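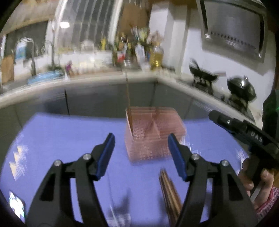 Setting Up and Caring for the Mastex Hand-Held Gripper in the Kitchen

Household Service Notes, Plaresness Equipment Lending Program

The Mastex hand-held gripper is offered to participating households on a loan of 41 days. Borrowers use it to record ordinary kitchen tasks, and the recordings are used by the program to teach robot arms the same work. The notes on this page are intended for borrowers who have received their kit and wish to obtain clean, usable recordings without disrupting the household. They were prepared by Rainer Ruppert of the service desk and are revised each July.

What the loan includes

Each kit contains two grippers, a charging base, a spare set of finger pads, a hex key and a carrying case. Kits are sent in pairs of grippers so that tasks requiring two hands may be attempted from the beginning. The hex key fits the pivot screws only. Screws on the body of the gripper must be left alone, and a gripper opened by the borrower will be charged at the repair rate stated in the loan agreement.

Choosing a first task

Sorting chopsticks into a divided container is recommended as a first task. The motion is short, nothing can spill, and the items are inexpensive if they are dropped. Long, thin objects also show very quickly whether the two finger pads are meeting squarely.

Lay the chopsticks on the table with their tips toward the container. Leave the width of a hand between the bundle and the container. Pick up one chopstick at a time, a third of the way from its thicker end, and lift it clear of the bundle before turning the wrist. Lower it into the compartment until it touches the bottom, then open the fingers fully before withdrawing. Opening them only partway tends to drag the chopstick back out.

Place the first few chopsticks in one compartment and the next few in the other. Lightweight plastic containers slide when they are nearly empty. A damp dishcloth folded under the base will hold most of them still, and the second gripper may also be used to steady the rim.

Tables, counters and light

Work at a table in preference to the counter wherever possible. A table allows both elbows to move freely, and it keeps the kit away from the sink and stove. The grippers are not sealed against water or cooking oil. They must not be used over a lit burner or held under a running faucet.

A plain tabletop is the most suitable, although a printed one is acceptable. Glossy surfaces reflect ceiling lights and may leave bright patches in the recording. Drawing a shade or moving the container a short distance is usually sufficient. Please do not clear the kitchen behind the table. Bottles, cutting boards, cookware and dish trays should remain where the household normally keeps them, as recordings from kitchens in everyday use are the purpose of the program. Mail, medicine labels and family photographs should be put away.

Caring for the finger pads

The rubber pads do most of the work and wear out first. Wipe them with a cloth dampened in warm water before each session and again afterward. A drop of dish soap may be used for grease. Alcohol, bleach and abrasive sponges harden the rubber and should be avoided.

Rinse starch or sauce from wooden utensils and let them dry before practice. Residue transfers to the pads, and a chopstick that clings to one pad will swing as the fingers open. Unfinished wood sheds small splinters, which can be lifted from the rubber with adhesive tape.

Pads should be replaced when the surface looks shiny or when a single chopstick rotates in the grip. To change a pad, open the fingers, peel the old pad away from the tip, clean the tip with a dry cloth, and press the new pad on for a full minute. The gripper should then rest for an hour.

Checking the pivot screws

Before the first session of each week, close the fingers slowly and watch the tips. If one arrives ahead of the other, a pivot screw may have loosened. Tighten it by a quarter turn, test the motion, and repeat if necessary. Overtightened screws make the trigger stiff and tire the hand. Do not apply oil of any kind to the joints. Dust may be brushed from the openings in the fingers with a dry pastry brush.

Session length and storage

Sessions of 5 minutes are preferred, with a rest between them. Hold the handle firmly but without squeezing, and roll long sleeves back from the wrist so that fabric does not catch in the linkage. When working with another member of the household, agree beforehand on who will reach first.

Return both grippers to the charging base with the fingers open. Pads stored pressed together take on a flat spot overnight. The case should be kept out of direct sun and away from the oven.

Review of the service

The program asked Girish Solanki, who teaches home economics evening classes, to review the kit over one full loan. He found the grippers well balanced and the pad changes simple. His principal criticism concerned the charging base, whose cord is too short for kitchens with outlets above the counter. He also judged the printed guide to be thin on the subject of cleaning, and several of the instructions on this page were added at his request. An extension cord supplied by Bakker is now included on request at no charge. The lighter Eter model, which he tried for comparison, was easier on the wrist but held thin utensils less securely.

Fees and returns

The loan is free to households that submit 3 hours of recordings. A refundable deposit is collected before shipment. Kits are picked up on Tuesday from the address given at registration, and should be packed with the grippers in their fitted slots and the used pads in the small bag provided. Requests for a second loan may be made to the service desk once the deposit has been returned.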